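The Week I Became a Timestamp Person

I used to think of clocks the way I think of plumbing. Then I spent most of August inside Fakir, our little pipeline for turning handheld gripper recordings into something a policy can train on, and now I have opinions about clocks. I am less fun at dinner.

The symptom was easy to describe. A policy trained on our two-handed demos would approach the object beautifully, line up beautifully, and close its fingers on the air just short of it. Every time. I blamed the network, as one does. I made the network bigger. It closed on the air with more confidence.

Four days later I plotted finger width against the tracked gripper pose and there it was: the width stream was running 80 milliseconds ahead of the pose stream. The policy had learned exactly what we taught it, which was to grab early.

The fix in Fakir is dull. We resample both hands onto one clock, estimate the offset for each stream from a short open-and-close at the start of an episode, and refuse to export anything where the two disagree by more than 8 milliseconds. The refusing was the hard part. Dresis, our viewer, used to paper over gaps by interpolating, so bad episodes looked lovely in it. I took that out on a Saturday and about a third of our archive turned red. I went for a walk.
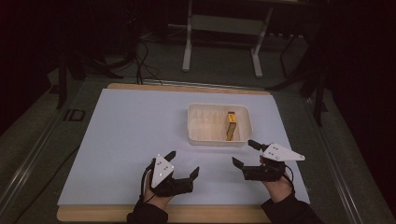 Why not estimate the offset once and hard-code it?

Because it drifts. The delay depends on the USB hub, the load on the laptop and which version of the driver got installed that month, so a number that was right on Monday can be wrong by the end of the week. Measuring it again for every episode costs 2 seconds of recording and spares you an argument with a constant in a config file.

The other thing I changed was the marker tracking. The old code solved for each plate's pose one image at a time, with no memory, so whenever a plate tilted to a shallow angle the pose would flip over and flip back. Gripper poses that do a somersault between samples are bad training data — or very good training data for a robot I don't want to stand near. Now there is a plain smoothness check, and a flip gets thrown out and filled from its neighbors if the gap is short. Long gaps kill the episode.

I retrained on 200 clean episodes, far fewer than before, and the fingers now close where the thing is. Mostly. It still hesitates when both hands want the same patch of space, and I suspect the planner in Briton, which treats the left arm as gospel and makes the right one wait. Pristness, our data linter, has no rule for politeness yet.

Next up is depth, which has its own clock.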